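Equipment Review: Jolden Two-Finger Gripper, Grip Pad Version

Prepared for the Isdale workshop by Shengli Liao. Reviewed by Britt-Marie Haugen.

Recommendation: suitable for supervised use with small metal parts. Not recommended for unattended operation until the pad fault set out in this review has been corrected by the supplier.

The Jolden gripper was purchased through Kaufmann to replace an older pneumatic unit on the small parts bench. Its work is to pick up spur gears one at a time and present them for assembly. The unit was in service for 54 shifts before this review was written, and its controller had logged 2000 completed picks when the fault occurred.

Installation was straightforward. The mounting pattern matched our existing arm and the supplied cable was long enough to be routed without an extension. The printed manual is clear on wiring and poor on maintenance. It gives one paragraph to the grip pads and does not state when they should be inspected or what a worn pad looks like.

In ordinary use the gripper performed well. It closes quietly, the tips are narrow enough to reach between parts set near one another, and the force setting can be changed from the controller without stopping the program. Operators who had worked with the pneumatic unit preferred the new one and said so.

The fault occurred on 26th May during the afternoon shift. The gripper closed on a gear, reported a secure hold and began its lift. The gear rotated between the fingers, came free during the transfer and struck the inside of the guard. The controller raised no alarm. The arm completed its movement, opened over the empty fixture and recorded a successful pick. An operator heard the impact and pressed the stop button. There were no injuries, and the only damage was a scratch to the guard panel.
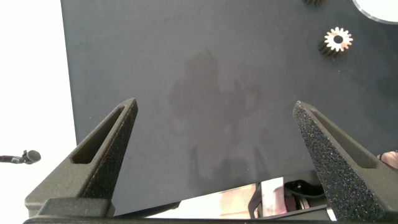 Gripper fingers open on the approach to a small spur gear. The textured pad is visible on the inner face of the right finger.

Ms. Haugen's inspection found that one corner of the pad had lifted from the finger. The adhesive had softened where cutting oil had reached it, and the pad slid under load while the finger behind it stayed in position. The gripper judges its hold from finger position alone, so a moving pad cannot be detected. In our view this is the more serious of the two defects. A pad will wear out sooner or later, and the controller ought to recognise that a part has been lost.

We repeated the conditions using a spare pad treated with the same oil. Slips were recorded at the 700 setting on the controller's force scale, the value recommended in the manual for small steel parts. Raising the setting reduced the slips but left marks on the gear teeth, and we do not consider it an acceptable remedy.

Kaufmann was informed in writing and replied under reference 3723. The company has supplied replacement pads with a different adhesive and advises that a firmware update with a current check during the lift is planned for September. We have not yet tested either.

Until then, the following measures apply at Isdale:

Pads are to be checked by hand at the start of each shift — press each corner firmly and look for movement.

Gears must be wiped free of oil before they are placed for picking.

The guard is to remain closed whenever the arm is enabled, including during set-up at reduced speed.

Any dropped part is to be entered in the bench log, even where the program continues normally.

The Jolden remains a capable gripper at a fair price, and we intend to keep ours. Workshops that handle dry plastic parts may never encounter this fault. Those working with oiled metal should ask which adhesive is fitted before placing an order, and should add a separate part-present sensor at the fixture.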